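3. Method

The survey looked at how households in Ornia store and throw away food packaging. Ornia has 3,000 residents and one supermarket, and its kerbside collection changed in January, when the council stopped taking mixed plastics. I wanted to find out whether people had changed what they bought as a result, or only what they put in which bin.

Paper forms went through 800 letterboxes. Each form had nine questions and a space for comments, and could be handed in at the library or the Folari bakery. I got 200 back, a return rate of 25 per cent. A further four came in after I had finished the tables and are not included.

Question 6 asked where packets are kept once they have been opened. The choices were cupboard, fridge, worktop and other. Firouzeh Khosravi, my supervisor, suggested adding "other" after the trial run — several people in the trial had written "garage" in the margin.
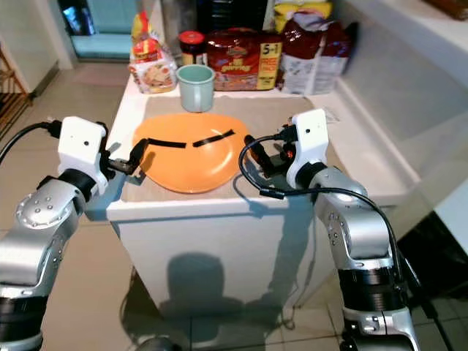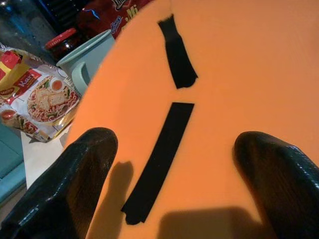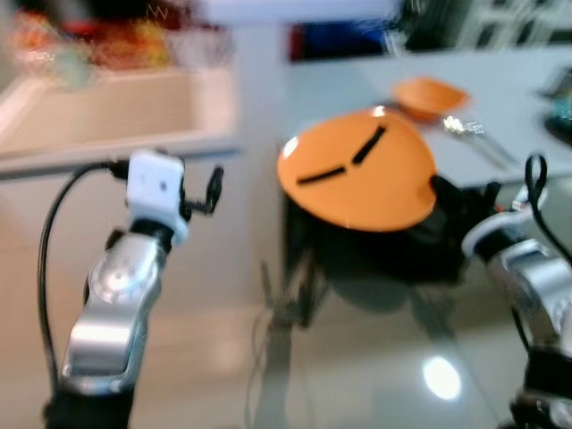
The forms were typed into a spreadsheet over two evenings. Where someone had ticked two boxes for a question that allowed one answer, I left that answer blank and kept the rest of the form. This affected question 6 more than any other, and I should have allowed more than one tick.

4. Results

Just over half of those who replied said they now put soft plastic in general waste. Before the change most of them had put it out with the recycling. Very few said they had switched to a different product. The reason given most often was price, followed by a lack of choice in the supermarket.

Households with children were more likely to take soft plastic to the collection point at Ansah, which is a 20-minute drive away. Most went when they had another reason to be there. Two people said in the comments that the point was often full.

5. Problems with the survey

The forms went to the streets on the north side first, and the returns from there are higher. The flats on Brulluvus Road have a shared bin store, so questions 3 and 4 did not fit them well. I would write a separate version for flats next time.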